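Briltau Network Sensor: Setup Guide
Section 5. Connecting the sensor and setting alert rules

Updated in December by the Briltau documentation team

Before you begin

You need a managed switch with one free port, a static IP address for the sensor, and an administrator account on the Briltau console. If your site still uses the older Stilach collector, leave it running until step 9. Both can listen to the same traffic.

Caution: Do not connect the capture port to a normal access port. The sensor will only see broadcast traffic and the console will report the network as quiet.

Connecting the sensor

1. Connect the port marked MGMT to your management network.

2. Connect the port marked CAP to the mirror port on your switch. Mirror the uplink to your firewall first. Other links can be added later.

3. Turn on the sensor and wait for the status light to stay green. The first start takes about 11 minutes. Do not unplug the unit during this time.

4. In a browser, open the sensor's address and sign in with the temporary password printed on the delivery sheet. You are asked to change it. The new password must have at least 16 characters.

5. Under System > Time, enter your time server. Alerts from a sensor with the wrong time cannot be matched to your firewall logs.

6. Under System > Console, enter the console address and paste the enrollment key. Keys are valid for one sensor only.

Note: If enrollment fails with "key rejected," create a new key in the console. Restarting the sensor does not help.

Choosing a rule set

7. In the console, go to Sensors, select the new sensor and open the Rules tab. Two rule sets are installed:

Furkora Base. 253 rules covering known malware traffic, port scans and repeated failed logins. Suitable for most offices.

Chukwu Extended. Everything in Furkora Base, plus rules for file transfers, remote desktop sessions and unusual DNS requests. Expect more alerts, and plan for someone to read them.

8. Select a rule set and click Apply. The sensor keeps capturing while rules load.

9. Leave the sensor in Learn mode for 5 working days. In this mode it records alerts but sends no email. When the period is over, review the list, mark harmless sources as trusted, and switch to Active mode. The Stilach collector can now be turned off.

Caution: Do not mark a whole subnet as trusted to quiet one noisy device. Add the single address instead. Vulnerability scanners and backup servers are the usual cause. 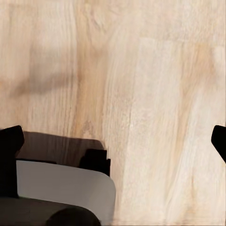

Setting up notifications

10. Go to Alerts > Notifications and add at least one email address. A shared mailbox works better than a personal one when people are on leave.

11. Set the minimum severity. Medium is the default. Low produces a message for every blocked scan and fills a mailbox quickly.

12. Click Send test. If no message arrives, check that your mail server accepts mail from the console address. The console does not retry test messages.

Note: Changes to notifications apply to all sensors in the same group. To use different settings for one site, move its sensor to a separate group first.

Filed under: Documentation / Network Security / Sensors

Related articles
Replacing an expired enrollment key
Mirror port settings for common switches
Moving saved logs from a Stilach collector
Writing your own rules
Sensor status lights and error codes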